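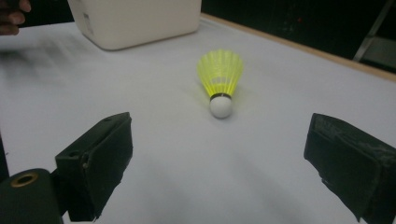
Federballschläger selbst neu bespannen — so mache ich das am Küchentisch

Mein erster selbst bespannter Schläger sah aus wie ein Gartenzaun nach einem Sturm. Die Quersaiten liefen in Wellen, zwei Knoten saßen am falschen Loch, und beim Einspielen hat es dann auch prompt »plopp« gemacht. Inzwischen sind viele Schläger dazugekommen, meine eigenen und die vom halben Verein, und ich würde behaupten: Wer einen Schuh ordentlich schnüren kann und einen freien Abend hat, der kriegt das hin!

Gleich vorweg: Ich rede von Hobbyschlägern und normalen Vereinsschlägern. Wenn du ein sehr teures Modell hast, üb bitte erst an einem alten. Ein Rahmen, der beim Bespannen knackt, ist hin, da hilft auch kein Kleber.

Was du brauchst

Eine Bespannmaschine. Ja, ich weiß. Es gibt Leute, die das mit Holzkeilen und Ahlen ohne Maschine machen, ich habe es einmal probiert und hatte danach Blasen an den Fingern und eine Bespannung wie ein Fischernetz. Ich benutze eine einfache Tischmaschine mit Fallgewicht, gebraucht gekauft, die kommt ohne Strom aus und passt in den Schrank neben die Bügelwäsche. Viele Vereine haben auch eine herumstehen, also frag ruhig mal nach.

Dazu:
eine Garnitur Badmintonsaite, 10 Meter
Seitenschneider, einen kleinen, der wirklich scharf ist
eine Spitzzange
eine Ahle mit runder Spitze
ein paar Ersatzösen
eine Startklemme (nicht zwingend, aber ich geb meine nicht mehr her)

Bei der Saite würde ich am Anfang nicht die dünnste nehmen. Mit 0,70 mm verzeiht sie dir viel mehr als mit 0,65, und den Unterschied im Schlaggefühl merkst du in der ersten Saison eh kaum.

Alte Saite raus

Bitte nicht einfach irgendwo am Rand anfangen zu schneiden. Ich fange in der Mitte an und arbeite mich diagonal nach außen, immer eine Längs- und eine Quersaite zusammen. So lässt die Spannung gleichmäßig nach. Wenn dir eine Saite gerissen ist, dann schneid den Rest am selben Tag raus, auch wenn du erst nächste Woche neu bespannst. Einseitiger Zug über Tage tut dem Rahmen gar nicht gut.

Danach die Reste aus den Ösen ziehen und jede Öse anschauen. Risse fühlt man am besten mit dem Fingernagel. Kaputte Ösen drücke ich mit der Ahle von innen nach außen raus und setze neue ein. Das ist fummelig, aber wer es auslässt, ärgert sich später, denn an der scharfen Kante scheuert die neue Saite durch.

Einspannen

Der Rahmen liegt waagerecht auf den Haltern und wird bei Kopf und Herz fixiert, erst dann kommen die seitlichen Stützen dran. Fest, aber nicht angeknallt. Wenn du den Schläger mit der Hand nicht mehr verschieben kannst, reicht das.

Jetzt die Zugkraft. Auf vielen Rahmen steht ein Höchstwert, den bitte ernst nehmen. Für den Anfang finde ich 10 Kilo längs und 10,5 quer angenehm. Die Quersaiten ziehe ich immer ein bisschen strammer, damit der Kopf nach dem Ausspannen seine Form behält.

Die Längssaiten

Ich bespanne mit einem Stück, also ohne die Saite in der Mitte zu teilen. Für die kurze Seite messe ich viermal die Schlägerlänge ab, der Rest bleibt auf der langen Seite. Bei den meisten Rahmen mit 22 Längssaiten kommt das gut hin, schau aber zur Sicherheit in das Lochschema vom Hersteller!

Los geht's in der Mitte. Die ersten beiden Saiten einziehen, eine festklemmen, die andere spannen. Dann abwechselnd links und rechts weiter, und zwar so, dass keine Seite je mehr als 2 Saiten Vorsprung hat. Bei mir hängt dafür ein Zettel an der Maschine, weil ich beim Quatschen gern den Faden verliere (buchstäblich). Die kurze Seite wird nach der letzten Längssaite abgeknotet, die lange läuft weiter in die Quersaiten.

Die Quersaiten

Jetzt wird gewebt: drüber, drunter, drüber, drunter. Ich web immer eine Saite voraus, also die nächste schon durchfädeln, bevor ich die vorige spanne. Dann ist das Bett noch lockerer und die Finger danken es dir. Eine Hand liegt oben, eine unten, und die obere schiebt. Klingt komisch, geht aber nach der fünften Saite von allein.

Zwei Sachen, die ich mir mühsam abgewöhnt habe: die Saite zu schnell durchziehen (dann brennt sie sich in die Längssaite ein) und das Kontrollieren auf später verschieben. Ein Webfehler in der dritten Reihe, den man in der achtzehnten entdeckt — da hilft nur noch Kaffee und alles wieder auf. Nach jeder Reihe einmal mit dem Finger drüberfahren und gerade rücken.

Knoten

Ich nehme zwei halbe Schläge hintereinander. Knoten zuziehen mit der Zange, aber mit Gefühl, und nie mit der Maschine. Den Rest nicht zu knapp abschneiden, ein paar Millimeter dürfen ruhig stehen bleiben.

Zum Schluss erst die Seitenstützen lösen, dann Kopf und Herz. Schläger rausnehmen, Saiten noch mal ausrichten und über Nacht liegen lassen. In den ersten Stunden gibt jede Bespannung etwas nach, das ist normal.

Für meine ersten Schläger habe ich jeweils fast den ganzen Abend gebraucht, heute reicht ein längerer Podcast. Und schreib dir Saite und Zugkraft auf ein Stück Klebeband am Griff, sonst stehst du im März wieder da und überlegst, was letztes Mal so gut gespielt hat.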